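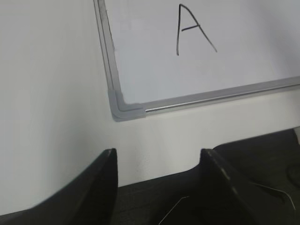
아인호아 레케나는 지난번 모임이 끝나고 나서 저한테 이렇게 물었어요. 화이트보드에 글씨 쓰는 걸로 사십 분을 어떻게 떠드느냐고, 그냥 크게 쓰면 되는 거 아니냐고요. 그때 제가 제대로 대답을 못 했거든요. 그래서 오늘 발표는 그 질문에 대한 늦은 답장이라고 생각하고 들어 주세요.

(여기서 한 번 쉬고, 뒷자리까지 소리 들리는지 확인할 것)

1. 시작 — 글자 하나

A 하나로 시작할게요. 검은 마커로 손으로 쓴 대문자 A요. 꼭대기에서 획 두 개가 만나고, 가운데쯤 짧은 가로획 하나. 왼쪽 획 끝이 살짝 갈고리처럼 꺾였죠? 저는 이런 게 참 좋아요. 손으로 쓴 글자는 이런 데서 표가 나잖아요. 선도 가늘고 좀 고르지 않고요.

그런데 이 글자를 교실 맨 뒤에서 본다고 생각해 보세요. 글자 모양은 멀쩡한데 선이 가늘면 멀리서는 흐릿해져요. 저도 강의 처음 시작했을 때 딱 이렇게 썼어요. 앞줄에서는 잘 보인다고 하니까 다 잘 보이는 줄 알았죠. (웃음 나오면 기다리기)

시푸엔테스 학습실에서 첫 학기를 맡았을 때 이야기를 여기서 할 것. 수강생이 일곱 명이었는데도 맨 뒤에 앉은 마카레나 만사노가 한 달 내내 옆 사람 공책을 베꼈다는 이야기. 저는 그분이 눈이 나쁜 줄 알았어요. 나중에 제가 뒤에 가서 앉아 보니까 저도 안 보이더라고요! 얼마나 민망하던지.

2. 뒤에 가서 앉아 보기

오늘 딱 하나만 가져가신다면 이걸 가져가세요. 수업 전에 보드에 한 줄 써 놓고, 맨 뒤 구석 자리에 가서 앉아 보는 거예요. 가운데 말고 구석이요. 구석에서는 보드가 비스듬하게 보이고, 조명이나 창문 빛이 판에 번져서 글자 위로 허옇게 뜨는 자리가 꼭 생겨요. 그 자리는 방마다 달라요. 밀타에 있는 작은 방은 오른쪽 위가 그렇고, 위층 큰 방은 오후 세 시 넘으면 왼쪽 절반이 통째로 날아가요. 저는 거기서는 아예 왼쪽에 제목만 써요. 제목은 어차피 말로도 하니까요.

질문 나올 수 있음: 블라인드 내리면 되지 않나요? → 네, 내리세요. 그런데 천장 등은 블라인드로 못 막습니다. 보드 바로 앞줄 등만 따로 끌 수 있는지 스위치를 하나씩 눌러 보세요. 의외로 되는 방이 많아요.

3. 마커 이야기 (길어지지 않게!!)

저 마커 이야기 시작하면 끝이 없는 거 다들 아시죠. 짧게 할게요.

납작한 촉이랑 둥근 촉이 있는데, 판서용으로는 납작한 걸 권해요. 넓은 면으로 내려 긋고 모서리로 가로획을 그으면 글자가 훨씬 또렷해져요. 둥근 촉은 그림이나 화살표 그릴 때 좋고요. 색은 검정하고 파랑을 기본으로 쓰고, 빨강은 밑줄이나 동그라미에만 써요. 초록이랑 주황은 저는 서랍에 넣어 뒀어요. 예쁜데 뒤에서 안 보여요.

보관은 눕혀서 해 주세요. 컵에 촉이 위로 가게 꽂아 두면 잉크가 아래로 몰려서 금방 흐려지는데, 버리기 전에 촉을 아래로 해서 하룻밤 두면 살아나는 것도 있어요. 천쥔 씨라고 제가 자꾸 잘못 부르는 Chun-yin Siu 선생님이 알려 준 방법이에요. (이름 발음 미리 연습하기, 지난번에 또 틀림)

4. 지우는 법

지우개 자국 이야기. 화이트보드를 쓰다 보면 얼룩이 조금씩 남죠. 하얀 판이 어느새 희뿌연 회색이 돼 있고요. 가까이서는 별거 아닌데 그 위에 가는 글씨를 쓰면 대비가 확 떨어져요.

저는 한 방향으로만 지워요. 위에서 아래로. 동그랗게 문지르면 가루가 판 전체로 퍼져요. 그리고 수업이 다 끝나면 물을 살짝 묻힌 극세사 천으로 한 번, 마른 천으로 또 한 번 닦아요. 밑에 있는 테두리 홈도 꼭 닦아 주세요. 거기 쌓인 가루가 소매에 묻고, 소매가 다시 판에 묻고… 제 회색 카디건이 그렇게 갔습니다.

에세키엘 이글레시아스가 유성펜으로 표를 그려 놓은 사건도 여기서. 네모 칸 다 맞춰서 정말 반듯하게 그렸는데 그게 유성이었어요. 해결은 이렇게 했어요. 유성펜 선 위를 보드마커로 한 번 덧칠하고, 마르기 전에 천으로 닦기. 한 번에 안 되면 두세 번이요. 표 하나 지우는 데 쉬는 시간을 다 썼지만 지워지긴 했어요. 그래도 구석에서 먼저 시험해 보고 하세요, 판마다 코팅이 달라요.

5. 글자 크기, 그리고 비워 두기

(보드로 가서 직접 쓸 것. 등 돌리고 말하지 않기!)

제 기준은 손바닥이에요. 대문자 하나가 제 손바닥 높이만큼 되게 써요. 한글은 받침이 있어서 그보다 조금 더 크게요. '닭'이나 '값' 같은 글자를 작게 쓰면 뒤에서는 그냥 까만 덩어리예요. 한 줄에 많이 넣고 싶은 마음은 저도 알아요. 그런데 많이 쓰면 결국 다 작아져요.

맨 아래쪽은 비워 두세요. 앞사람 머리에 가려서 뒤에서는 아래 테두리도 안 보여요. 저는 허리 높이 밑으로는 안 써요. 올가 사발라는 자기 수업에서 아래쪽에 메모지를 붙여 두고 본인만 보는 순서표로 쓰는데, 그것도 괜찮은 방법 같아요.

그리고 기울기요. 쓰다 보면 줄이 오른쪽으로 올라가는 분들 계시죠. 저요. 팔만 뻗어서 쓰면 그렇게 돼요. 쓰면서 발도 같이 옮기세요. 게처럼 옆으로요. 좀 우스워 보여도 줄은 똑바로 나와요. (시범 보이기. 두 걸음이면 충분)

6. 같이 해 보기

시간이 남으면 세 분 정도 앞으로 모셔서 대문자 A랑 '값'을 써 보게 하기. 나머지 분들은 맨 뒤 벽에 붙어 서서 읽히면 손 들기. 제로르빌에서 했을 때 이 부분을 제일 좋아하셨어요. 시간이 없으면 건너뛰고 바로 질문 받을 것.

예상 질문 하나 더: 그냥 화면에 띄우면 되지 않나요? → 저도 화면 많이 써요. 다만 문제 푸는 과정은 보드가 편해요. 제가 쓰는 속도가 듣는 분들이 받아 적는 속도랑 얼추 맞거든요. 화면은 제가 너무 빨리 넘겨 버려요.

끝나고 챙길 것: 내 마커 네 자루(뚜껑 확인), 극세사 천 두 장, 물병. 209호 열쇠는 나가는 길에 반납. 보드는 닦아 놓고 나오기.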